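Tetcombe Household Robotics – Station Notes for Operators
Recording Paper and Fabric Folding at Home Stations

These notes apply to operators recording folding tasks at the Pinville and Desberg stations. They supplement the setup guide and should be read before the first session.

Choosing the paper
Use plain sheets in a light, solid color. Heavy card resists the fingers and springs open, and very thin tissue tends to cling to the table. Sheets that have been folded once should go in the reuse tray and may be recorded again as unfolding tasks. Do not flatten an old crease and present the sheet as new; the system will learn to expect a guide line that other sheets do not have.

Covering the table
A tablecloth or printed covering is encouraged. Homes seldom have bare white tables, and a set recorded on one plain surface performs poorly elsewhere. Change the covering after every 300 examples. Pull it smooth and secure it under the table edge with clips, well away from the reach of either arm.

Lighting
Sunlight from a window is acceptable, including light that falls unevenly across the table. Operators at Desberg should leave the blinds as they find them in the morning and record the position on the session sheet. Lamps that flicker must be switched off.

Making the fold
Move at a steady pace. Bring one finger down lightly to hold the sheet, then carry the free side over with the other arm. Press along the crease from the middle outward. The two edges need not match exactly. A fold that is slightly off is a valid example and should be kept, provided the sheet is not torn – the Quintero set contains 3486 folds, and the uneven ones proved useful in training.

Mistakes and corrections
If the sheet slips, continue and correct it with the arms. Do not reach in by hand while recording is on. A dropped sheet that leaves the table ends the example; mark it "incomplete" and begin again.

Care of the equipment
Wipe the fingertips with a dry cloth before each session and check the camera lenses for paper dust. Screws on the gripper brackets are to be checked for tightness after every 1000 examples. Questions about wear should be sent to Jiahui Yao, who keeps the parts list for both stations.

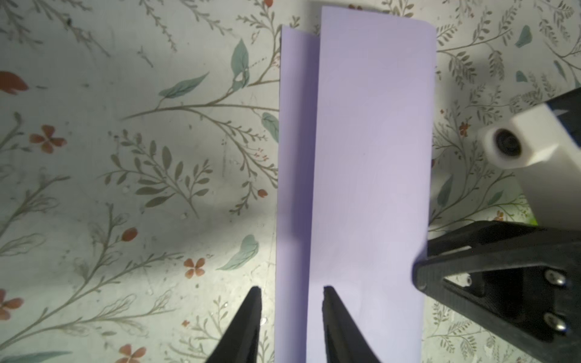 Completed session sheets are to be filed by 11 in the morning on the working day after recording, with the covering and paper color entered in the first two boxes.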